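# Chapter 8: Who Gets the Credit?

Stay in your seat at the end of a movie sometime and watch the names go by. All of them! A mid-sized feature can list 200 people, and every line on that slow crawl was argued over, typed, checked and very often argued over again. I love credits, and by the end of this chapter I hope you'll read them as eagerly as you read the opening scene.

We begin with *Tamholm*, a small family drama directed by Birger Kristiansen. Its opening titles run for 11 cards, and the writing credit alone went through three versions. Kristiansen wrote the first draft. Bendik Westerberg then rebuilt the second half, moved the story to the fishing town of Tultham and gave the grandmother all her best lines. So whose script was it? The two men were friends – they still are – and even so it took them until May, with the premiere already booked, to settle on "and" or "&" between their names.

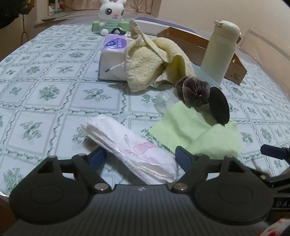 That tiny mark matters a great deal. In many screen credits an ampersand means two writers worked as a team, while the word "and" means they worked separately, one after the other. Once you know this you'll spot it everywhere, and you'll start guessing at the history behind it (which is half the fun).

Before you read Section 8.1, pick a movie you know well and write down who you think made it. Keep the list. We'll need it when we get to editors.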